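A Monday at the Ludlow textile print works open day

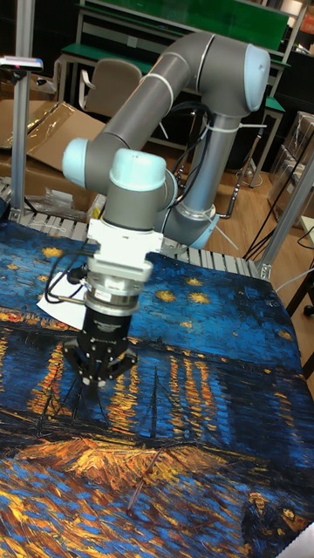 Printed canvas laid flat on one of the worktables.

I'd been meaning to go to the Ludlow print works for years, ever since my aunt came home with a bag of offcuts and made the whole family aprons. They only open the doors to visitors in December, so I took the Monday off, caught the early bus and walked up the hill from the stop with a flask of tea (much needed, the wind up there is brutal!).

You sign in at the old weighbridge hut and get a sticker. There were 138 of us booked in over the day, and my group was led by Matilde Matos, who has been mixing colours at the works since she left school. She started us off in the dye kitchen, and oh, the smell! A bit like poster paint and wet wool. Each shade has its own recipe card, all handwritten, and the drawers go up to number 389. She let us pull out a card each. Mine was a mustard that was last used for deckchairs.

After that we went through to the screen store, which was my favourite bit. The screens stand upright in racks like enormous library books, and some of the patterns haven't been printed in decades. There's a lovely one called Filali, all little tiles and stars, which they're bringing back in the spring. I asked if I could order some for curtains and was told to put my name on a list, so I did, twice, by mistake.

Bjarke Fogh did the talk on cloth. He passed round swatches of cotton, linen and canvas and made us guess the weights with our eyes shut. I was hopeless. A lady behind me got every one right and turned out to have run a sailmaker's shop.

Lunch was in the canteen: leek soup, a cheese roll and a slice of very good ginger cake for not much money. Go before half twelve if you can, the queue went right out to the yard.

The remnant shop is at the end, of course. I told myself I'd spend a tenner and came out with 2 metres of blue stripe, a bag of scraps and a tea towel. Cards are fine, but bring your own bag. The bus back goes at ten past four and the next one isn't until six.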